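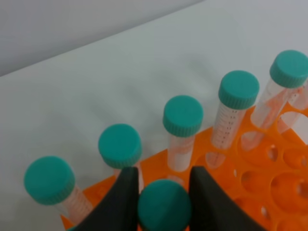 How to keep a sourdough starter when you travel

My neighbor Koen Dekker lost his starter last July, so I wrote down my method for him.

Feed the starter in the evening, with equal weights of flour and water. Wait until it rises a little, then put it in the fridge. It can stay there for 12 days without feeding.

For a longer trip, dry it. Spread a thin layer on baking paper and leave it until it breaks like a chip. Keep the pieces in a closed tube or jar.

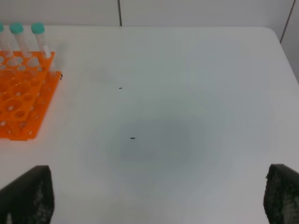

Orange rack on a white table.

To wake it up, mix 5 grams of pieces with warm water, wait one hour and add flour. Feed it every day until it has bubbles again.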